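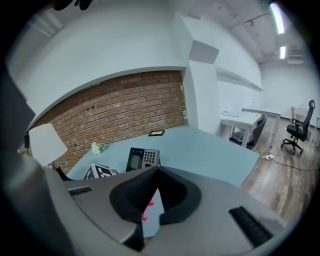 Visiting and membership: frequently asked questions

Tesstead Shared Workshop is open to members and day visitors. If your question isn't answered below, ask at the front desk or use the contact form.

When are you open?
Day visitors can come in between 9am and 5pm. Members can use the building until 10pm. We close for deep cleaning at the start of September, and the dates go up in the entrance a month before.

How do I get in as a member?
You'll be given a personal code when you join. Please don't share it. If you forget it, we can reset it at the desk but not over the phone.

How much does membership cost?
Full membership is £83 a month. The Lenunura plan, for people who only come in the evenings, is £20 less. Either can be cancelled with one month's notice.
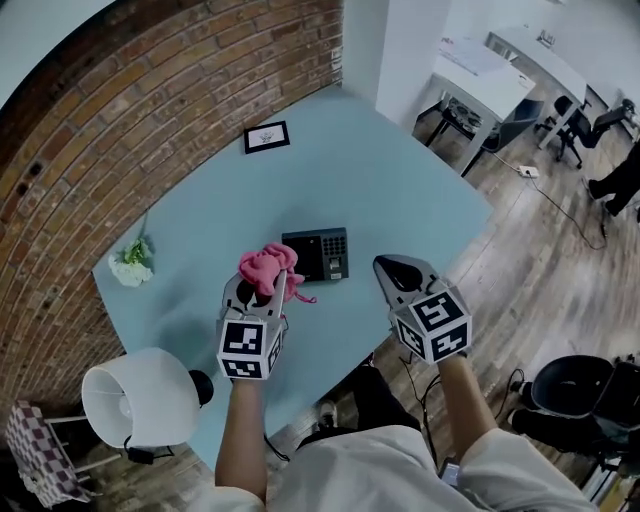
Both plans include a locker and use of the kitchen. Materials are charged separately and you pay for them when you collect them.

Can I bring a guest?
Members may bring up to 2 guests at a time. Guests need to sign in and must leave when you do. Under-16s are welcome in the daytime with an adult.

Do I need an induction?
Yes, before using any of the sewing machines or the kiln. Clotilde Baudry runs the inductions and will contact you once you've paid your first month. Hand tools don't need one.

Can I hire a room?
The Leblanc Room seats 20 and can be booked by the half day. The Drelard Room is smaller and is for members only.
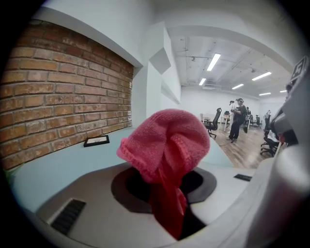 Bookings are confirmed by email once the deposit has been paid. Deposits are returned if you cancel a week or more ahead.

Is there parking?
There are a few spaces behind the building for blue badge holders. Everyone else should use the public car park. The number 94 bus stops outside.

I've left something behind. What should I do?
Fill in the contact form with a short description. Lost property is kept for one month, then given to charity.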